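BIRMONT CHILDREN'S CENTER
Minutes of the Supplies and Rooms Meeting, 26th January

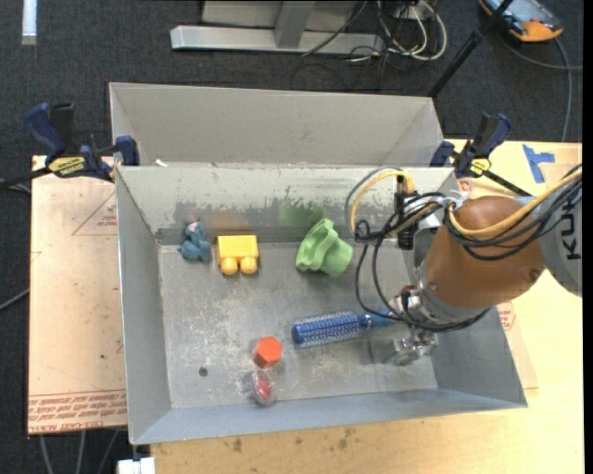 Item 3: contents of the near metal bin, including hairbrush, yellow building block and domed capsule.

Present: representatives of the Center, the Skurkow Room and the Preltberg Room. Apologies were received from the Văduva Street site.

1. Minutes of the previous meeting
The minutes of the December meeting were approved with one correction. The amount spent on shelf liners should read $227.

2. Matters arising
The replacement rug for the Preltberg Room has been delivered. The old rug remains in the hallway and is to be removed before the next fire inspection. The door closer in the Skurkow Room is still outstanding.

3. Metal bins and loose items
3.1 The meeting considered the condition of the gray sheet-metal bins. The floor of the near bin is scratched and scuffed, and the off-white area on its back wall is worn away along the lower border. An orange-brown smear and a green smear were noted on the same wall. It was agreed that both bins be washed and that the near bin be repainted or lined. The Skurkow Room asked that lining be priced first.

3.2 The meeting reviewed the mixed contents. The blue hairbrush is a personal care item and is not to be stored with toys. It will be placed in lost property for 46 days and then discarded. The clear domed capsule with the red piece inside was discussed at some length. The Preltberg Room wished to keep it for sorting games. It was agreed that it be kept out of the under-threes area until checked against the small parts rule.

3.3 The yellow building block is to be returned to the block sets. The small dusty-blue figure is to be washed and inspected. No decision was reached on the light green molded object or the orange-red hexagonal piece, neither of which could be matched to a set on the toy register. Rooms are asked to check for incomplete sets.

4. Budget
A balance of $648 remains in the supplies line. Approval was given to obtain 2 quotes for bin lining. The request from Văduva Street for additional storage was deferred in the absence of its representative.

5. Toy register
The register is to be updated by each room and returned to the office ahead of the next meeting. Entries should give the set name, the shelf and the date last cleaned.

6. Other business
The Preltberg Room reported that the label printer is out of tape.

The meeting was adjourned at 4:40 p.m.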